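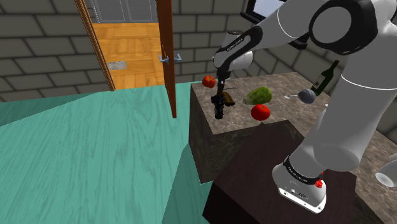 Kahsay Robotics Club: Frequently Asked Questions

Updated 16 November 2025

Thinking about joining the simulation team? Wonderful! These are the questions we hear most from students and parents. If yours isn't answered, come find Tsion Chala or Mwende Obura after any meeting and ask away.

What does the simulation team do?

We teach a robot arm to handle everyday kitchen things, and we do all of it on a computer. Our kitchen is called Perkholm. It has a stone countertop, brick walls, a teal floor and a changing supply of groceries. One round might put tomatoes, a big green fruit and a wine bottle on the counter, and your job is to get the gripper where it needs to go without knocking the rest over. It's a lot harder than it sounds, and a lot more fun too.

Do I need to know how to code?

Nope! About half of what a beginner does is driving the arm by hand with a game controller and watching what happens. Coding comes in gradually, starting with short scripts that move one joint at a time. Mwende teaches the first lessons herself and she's very patient (she has seen every possible way to drive a gripper into a counter).

Why simulation? Don't you want a real arm?

Sure, someday! But in simulation every member can have an arm to themselves, at home or at school, and a crash costs nothing. You press reset and go again. Last season the team logged 3,650 practice runs, and we could never have done that by taking turns on one machine.

What are the practice tasks like?

New members start with reaching, which means bringing the gripper over a chosen object and stopping there. Then comes grasping, then moving an item from one place to another. Tomatoes are everyone's first real challenge — they're round and they roll.

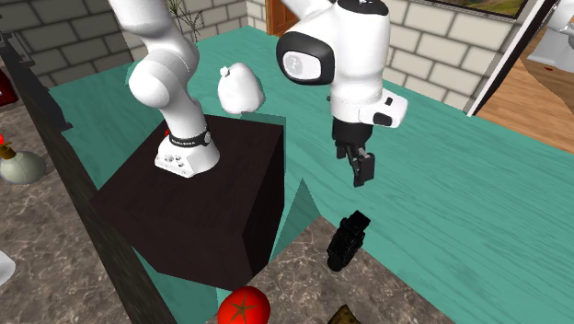 3 min read

What do I need at home?

A laptop that can run the Bistalow viewer, a mouse, and a controller if you have one. If your computer is on the older side, turn the shadows off in the settings and it should run much more smoothly. We also have two loaner laptops, and you can sign one out for a week at a time.

How does the Trusero Cup work?

The Trusero Cup is our big competition, held every June. Teams of two get the same kitchen and the same list of tasks, but the objects are placed in spots you haven't practiced. You score points for each finished task and lose a few for bumping things. Our best score so far is 791, set by a pair who had only joined that fall! We would love to see somebody beat it.

Can I choose which camera I look through?

Yes, and you should try them all. The room view is good for planning a big swing of the arm. The gripper view is better for lining up the last little bit, because you can see the fingers and the counter together. Tsion's advice is to switch views before every grasp until it becomes a habit.

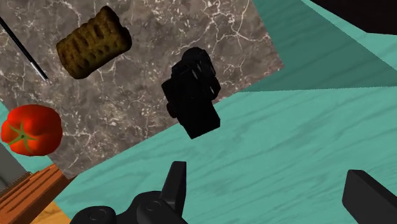
Gripper view: pastry and tomato on the marble, fingers at the bottom.

I keep missing the object. What am I doing wrong?

Probably nothing unusual. Most people come in too fast and at too steep an angle. Slow the arm down, stop above the object, check from a second camera, and then lower. Save your replay as well — we look at a few of them together at each meeting, and everybody picks up something new.

How much does it cost?

Membership is $79 for the school year, and that covers your software login and your Cup entry. Fee waivers are available, and the form is one short page.

Can I join in the middle of the year?

Please do! We pair new members with someone experienced for the first few meetings, so you can start whenever you like. Bring your laptop and your questions, and we'll have you driving the arm that same afternoon.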